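Toststead gripper

The Toststead gripper is a hand-held, two-jaw gripping tool developed in a shared workshop at Falldale by Leandro Palma and other members. It is used to record how a person handles cloth, so that the same motions can later be tried on a robot arm fitted with an identical end effector. The design was first released in August as revision A. The current version, revision C, was published on 16 November 2023.

Construction

Each jaw hangs on a parallel linkage made up of a wide outer arm and a narrower inner arm. The arms are black and carry tapered recesses in their outer faces to reduce weight. Pivot pins with rounded heads cap the joints. The jaw pads are dark blue with beveled edges, and are replaced as a pair when worn. The complete tool weighs 442 grams without the camera.

The pads of revision A were cast in a harder compound and tended to slide on knitwear. Palma changed to a softer casting rubber, sold by the supplier Zelenák, with a Shore A hardness of 60. The mold drawings for both versions are kept with the project files.

Garment trials

Most recording has been done with ordinary clothing laid on furniture or tables in members' homes. A patterned backing cloth is permitted under the trial rules – plain backings made the early recordings too easy to segment. 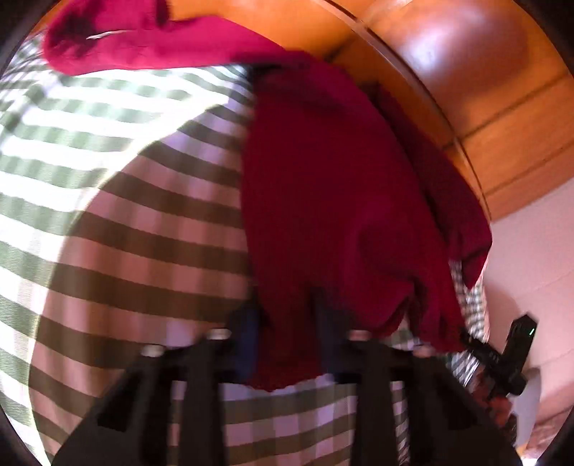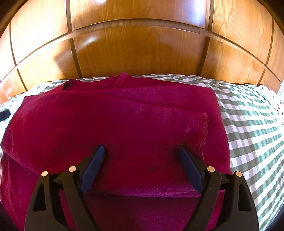
A red garment on checkered cloth, with the jaws at the fabric in the first view and spread wide in the second.

Sleeves and hems are treated as separate grasp classes in the log format. A grasp on a single layer is marked S, and a grasp that takes in two or more layers is marked M. Where the operator cannot tell, the entry is left blank and excluded from training. The first full set contained 2491 grasps, of which 1156 were marked S.

Software

Recordings are processed with Truvanska, a set of scripts also written at the Falldale workshop. It aligns the video with the jaw opening, discards segments in which tracking is lost, and writes the remainder to a plain table. Jaw opening was read from a potentiometer in revision A and is estimated from the position of the pads in the video in revisions B and C. The later method needs no wiring in the handle but is less accurate when fabric covers both pads.

Known limitations

The linkage develops play at the inner pivots after long use, which shifts the pads out of line. Revision C added a shim washer at each inner joint. Thin fabrics can be drawn into the gap between the inner and outer arms – the build notes advise opening the jaws fully before pulling the cloth free.

Categories: Robot end effectors | Homemade tools | Textile handling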